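Visit Report: Linard Scale Model Works and Collection, Vurnatham

Prepared for members of the Gillow Society for Industrial Heritage

A party of members visited the Linard works in Vurnatham on 28 September 2026. The visit was arranged by Auður Norðdahl, programs officer of the Society, at the invitation of the firm. Members were received in the front hall by Bohdana Polishchuk, collections manager, and Donal Nic Aodha, head of finishing. The Society records its thanks to both, and to the staff who gave up part of their working day to answer questions.

Background

The building dates from 1893 and was put up as a button factory. The firm moved into it from smaller premises on Nechyporuk Street and has kept much of the original interior, including the iron columns on the ground floor and the hoist in the east stairwell. The hoist is still inspected each year but no longer carries goods. Several members asked about the roof, which was replaced in two stages after storm damage. Ms. Polishchuk explained that the north-facing skylights were kept at the request of the paint department, who use the daylight to check color before a batch is approved.

Linard makes display models of road and racing cars for private buyers, museums and dealers. A standard edition is limited to 500 pieces. Work for museums is done singly or in very small numbers and is priced by the hour.

Pattern room and casting

The tour began in the pattern room on the second floor. Volodymyr Prokopenko showed members a set of master patterns at different stages, from the first rough shape to a finished master with its panel lines cut. He spoke at some length about panel lines. On a full-size car the gap between a door and a fender is a few millimeters wide. Reduced strictly to scale, it would disappear under the first coat of paint, so the pattern maker cuts it slightly wider and deeper than the true figure. How much wider is a matter of judgment, and Mr. Prokopenko said that he and his colleagues do not always agree.

Vents and ducts are treated in a similar way. Where an opening is large enough, it is cut through and backed with a dark insert. Smaller openings are formed as recesses and painted. Members were able to handle spoiled castings in which the recess had filled, and to compare them with sound ones.

The casting room was seen from the doorway only, as work was in progress. Members noted the good standard of ventilation and the clear marking of the walkways.

Paint and finishing

Most of the afternoon was given to the finishing department. Mr. Nic Aodha described the order of work for a body in two colors. The lighter color is normally applied first, the body is masked by hand, and the black follows. A clear coat is laid over both and polished when it has fully hardened. On cars with a dark canopy or engine cover the masking can take longer than all the painting put together, particularly where a thin stripe of body color runs down the middle of the black.

Gloss black was described as the least forgiving finish in the shop. Dust, a fingerprint or a slight ripple in the casting will show at once under the ceiling lights. Bodies are inspected at the bench and again on the shelf, by two different people, and any piece rejected at the second inspection goes back to be stripped. Mr. Nic Aodha declined to give a figure for rejected pieces but said that it had fallen since February, when the department changed its supplier of masking film.

Members asked whether bright colors were harder to match than dark ones. The answer given was that reds cause the most trouble and that blues with a little green in them are generally steady, although they can look quite different by daylight and by lamp.

The collection

The visit closed in the collection on the ground floor, where Wahyudi Wattimena, assistant to Ms. Polishchuk, had set out catalog cards and a number of pieces for study. The collection holds 738 models, including early work by other makers. Each has a card giving the maker, the scale, the colors and any repairs. Mr. Wattimena is replacing the older cards, many of which record only a name and a shelf number.

Attention was drawn to the value of looking at a model from above. Visitors to an ordinary display see mainly the side and the nose, while the arrangement of the upper panels, where much of the masking and fitting is done, goes largely unseen. Ms. Polishchuk hopes to fit mirrors or lower shelves in part of the room for this reason. No date has been set.

Practical notes for members

The works are a short walk from Vurnatham station. The ground floor is level throughout, but the pattern room can be reached only by stairs. Members who cannot manage stairs may go straight to the finishing department and join the party there. Bags and coats are left in the front hall. Photography is allowed in the collection and not in the pattern or casting rooms. Tea was provided at a modest charge.

The firm has said that it would welcome a second party. Members wishing to take part should give their names to Ms. Norðdahl in writing, stating whether they attended on this occasion, as preference will be given to those who did not.

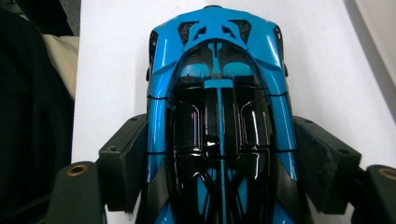 Sports car model in bright blue and gloss black, with blue center stripe.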